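# Mantas e capas de sofá – perguntas frequentes

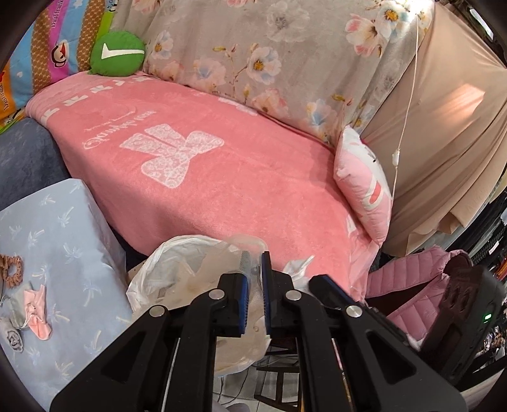 *Manta polar cor-de-rosa com laço branco, estendida no assento.*

**A manta polar pode ir à máquina?**
Sim, a 20 graus, em programa delicado e do avesso. Não use amaciador, que achata o pelo.

**E a secadora?**
Não. Seque na horizontal, à sombra.

**O tecido ficou gasto na zona do assento. Tem arranjo?**
Em parte. Uma escova macia levanta o pelo, sempre no mesmo sentido. As zonas já sem pelo não recuperam.

**O lençol que cobre o encosto faz pregas. Como evitar?**
Entale a sobra entre o encosto e o assento antes de pôr a manta – uns rolos de espuma ajudam a prender.

**Que tamanho de manta devo escolher?**
Para um assento de 200 cm, some 26 cm de comprimento se quiser que caia dos lados.

**Fazem capas para almofadas redondas?**
Sim, por encomenda na Zostudura. Fale com Florian Royer, à segunda-feira.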